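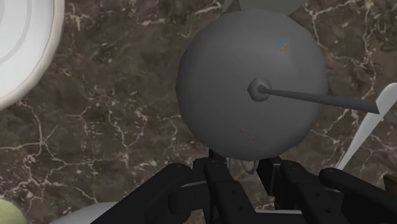
Stone sealer, panel 2 — Jul 31, 2021

Second coat of Drikix on the dark marble offcut from Tindthorpe. Applied by pad, 30 min dwell, excess buffed off. Shop at 22 C.

Oil drop test after 75 min: faint ring on the veined end, none elsewhere. First coat was probably too thin there. Savita wants the Boros sealer run on the same slab before we quote.

To do: recut panel 3, ask Rodrigo for fresh pads. Recheck the ring Monday.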